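The load at the end of the lead

Extension leads are among the least regarded electrical items in a building. They are bought in a hurry, moved from room to room and left behind furniture when the original reason for them has gone. Adeel Abbasi, an electrical inspector based in Porkham, spends much of the autumn testing them, and his records give a fair picture of how they age and why they fail.

The multi-way lead is a simple assembly. A flexible cord carries the supply from a plug to a moulded body. Inside the body, long strips of metal run the full length, one for each conductor, and each outlet is formed where the strips are pressed or folded into spring contacts. Some models add a switch and an indicator. Everything plugged into the body draws its current through the same cord, the same plug and, in the British case, the same fuse.

The arithmetic follows from this. A British plug fitted with a 13 amp fuse will pass close to 3 kilowatts at 230 volts. A desk lamp, a monitor and a laptop charger together come nowhere near that figure. A fan heater and a kettle on the same lead exceed it comfortably. The number of outlets on the body says nothing about the load it can carry, although Abbasi finds that users tend to read it that way.

"People count the holes," he says. "The rating is moulded into the underside in small grey letters, so it is the last thing anyone looks at."
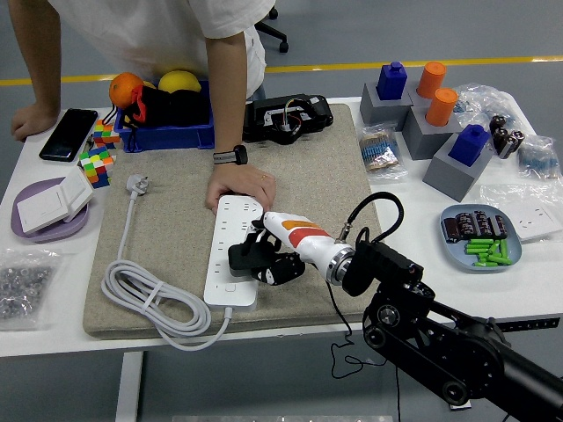 Why the fuse is slow

A cartridge fuse protects the cord against gross overload and short circuit. It does not act at the instant the rated current is passed. A 13 amp fuse can carry a current well above its rating for a long time before the element melts, and during that time the cord and contacts run warmer than their makers intended. The lead will usually survive this once. Repeated over a winter, the heating softens the plastic around the contacts and reduces the spring force that grips the pins.

Loose contacts matter more than cord size in most of the failures Abbasi sees. Heat produced at a joint rises in proportion to its resistance, and with the square of the current. A contact with a resistance of a tenth of an ohm, carrying 10 amps, gives off 10 watts in a space smaller than a thimble. The fuse has no means of detecting this, as the total current is within its limit. The first outward signs are a browned outlet, a faint fishy smell from the plastic and a plug that is hard to pull out.

Of the leads he withdrew from service last year at Ninberg, a former mill divided into small workshops and offices, most had damage at one outlet only. It was nearly always the outlet used for a portable heater.

Coils, drums and bundles

The second common fault lies in the cord. A cord is rated on the understanding that it can lose heat to the air along its whole length. When it is wound on a drum, the inner turns are insulated by the outer ones and the heat has nowhere to go. Cable reels therefore carry two ratings, one for use fully unwound and a much lower one for use wound up. On a typical domestic reel the wound figure may be as little as a third of the unwound figure.

Short multi-way leads are treated more casually. Excess cord is often looped up and held with a tie to keep the floor clear. At the currents drawn by office equipment this causes little trouble. With a heater on the end, a tight bundle becomes the hottest part of the run. PVC insulation of the ordinary grade is meant to work at up to 70 degrees Celsius at the conductor, and a bundle pushed behind a curtain or under a rug can go past that without any change in the total current.

Abbasi's advice is to buy the right length. Where that is not possible, the spare cord should be laid in wide, loose loops on a hard surface in open air.

What the test covers

The formal inspection of a lead takes around 10 minutes, and less with practice. The visual check comes first and finds the majority of faults. The inspector looks over the plug for cracks, bent pins and signs of heat, opens it where it is rewirable, and reads the fuse. The cord is run through the hand from end to end. Cuts, flattened sections and hard spots are noted, along with any place where the outer sheath has pulled away from the grip and left the inner cores showing.
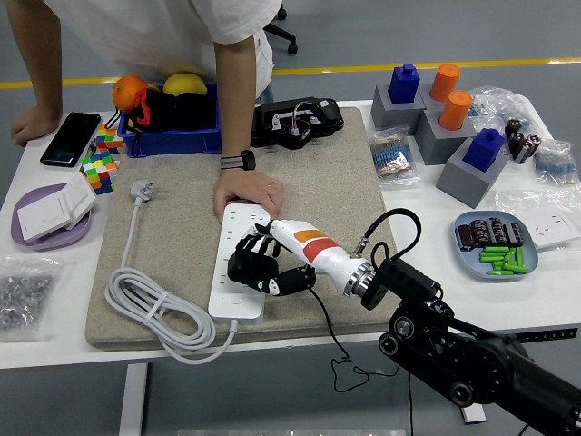

The instrument tests follow. Earth continuity is measured between the earth pin of the plug and the earth contact of each outlet in turn, since a single reading at the nearest outlet would miss a break further along the strip. Insulation resistance is then measured at 500 volts DC, with any switch on the lead turned on so that the whole body is included. Leads with surge protection need a lower test voltage, or the protective parts will conduct and give a false failure. A polarity check completes the sequence.

At Ninberg the results are kept in a plain table with one line per lead. Last November's round covered 80 leads, of which 9 were withdrawn. Three of those had passed every instrument test and were rejected on sight for heat marks. Abbasi regards this as the most useful line in the report, as it shows the limits of a meter. A contact that has lost its spring can still give a good reading with a test probe pushed firmly into it.

Replacement

Few failed leads are repaired. The moulded bodies are often closed with rivets or one-way screws, and labour costs more than a new unit. The landlords at Hirivness, a newer block across the river, went further and fitted additional wall sockets along each bench run. The number of leads in use there fell by more than half in the first year.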